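Home Projects Reports Partners Contact

Bedding and Linen for the Guest Rooms in Bonen
Progress report to the Grevitz Fund, second period, ending in June

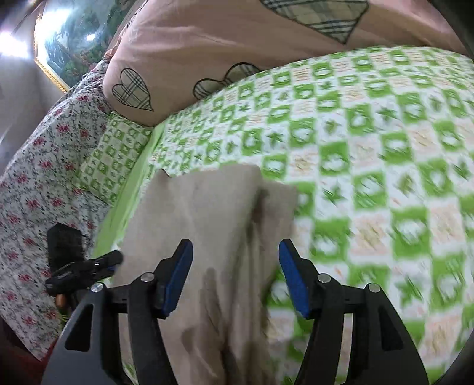
1. What the grant is for

The Grevitz Fund supports our house in Bonen, where families stay while a relative is in long treatment at the hospital. The grant pays for bedding, for storage of the bedding, and for working hours to wash, sort, repair and lay it out. In the first period we mainly bought and collected. In this second period the work was in the rooms and in the linen store, and this report tells mainly about that.

The house has 6 family rooms. Before the grant, every room had one set of bedding and the second set was shared between all rooms. When two families changed on the same morning, the second family had to wait in the hall until the dryer finished. We wrote about this problem in the application, so I will not repeat all of it.

2. Bedding received and put in use

At the end of June the inventory has 1268 pieces. This includes sheets, pillow covers, duvet covers, bedspreads, towels and small cloths. From these, 218 were given to us by families and neighbors, and the others were already in the house or bought with the grant.

We decided in the first period that the rooms should not look like a hospital ward. For this reason we accepted patterned pieces, also when they do not match perfectly. The bedspread with green and white squares is a good case of this. It came with a smaller pillow cover in the same design, and it is liked by the families with children. The pink pillow with the plaid hearts is also used in this room. It does not belong to the set, but the children choose it first, and we have stopped trying to move it to another room.

White and cream sheets were bought from Kiiskinen, as agreed in the budget. The quality is good. One delivery came with the wrong size of fitted sheets and was exchanged without cost, but it took three weeks and we had to continue with the old sheets during this time.

3. Work in the rooms

The order of work when a room is changed is now written on one page and hangs inside the door of the linen store:

- Open the window and take everything from the bed, also the bedspread.
- Check the mattress cover and change it if it has any mark.
- Put on the sheet and the duvet cover, then lay the bedspread and pull it straight from the foot end.
- Put the patterned pillow cover against the wall side and the big pillow on top.
- Fold the loose cloths in half and again in half, and put them in the drawer.
- Write the room and the time of day in the book.

The folding was the part which needed the most practice. In the beginning every person folded in her own way and the shelves could not be closed. Now we fold the small cloths and the towels to the same width as the shelf board. The big bedspreads are still difficult for one person, and we recommend that two persons do it together when this is possible. In the afternoon it is normally possible, in the early morning it is not.

4. Linen store

The old cupboard was replaced with open shelves from Vodo. Each room has its own shelf with two full sets. Under the shelves are bins for pieces which wait for repair. The labels are made with tape and a marker. We planned printed labels, but the tape is easy to change when a set moves to a different room, so we will keep it.

The store is dry now. In spring there was a smell near the outside wall, and we moved the lowest shelf away from it. The landlord has looked at the wall and will paint it in the autumn.

5. Repair

Many of the donated pieces needed small work: open seams, missing buttons, loose edges. Pieces with sewn-on decoration take more time than plain ones, because they should be washed inside a bag and the stitches must be checked after. We underestimated this in the plan. The sewing hours for the period were used before the period ended, and the repair bin is not empty at the time of writing.

6. Money

The spending is inside the budget in all lines except one. The line for repair is over by 400 euros, for thread, washing bags and additional sewing hours. We ask the Fund for permission to cover this from the line for transport, where we spent less than expected. The total of the grant does not change. The receipts are collected in the folder which goes by mail together with this report.

7. What did not go as planned

The exchange of the fitted sheets delayed two of the rooms. The book for room changes is not always filled in, mainly in the early morning, and for this reason we cannot yet say how long one change takes on average. We asked the families to fill in a short card about the rooms, but only few cards came back. The ones we have are friendly, and two of them ask for a thicker blanket in winter.

8. Next period

We will finish the repair bin, buy winter blankets and make a second copy of the inventory, so that it does not exist only on one computer. We also want to sort out the thinnest towels and use them for cleaning. No new furniture is planned. If the Fund agrees with the change in section 6, we would need the answer before we order the blankets, and we can send more details about any of the lines if they are needed.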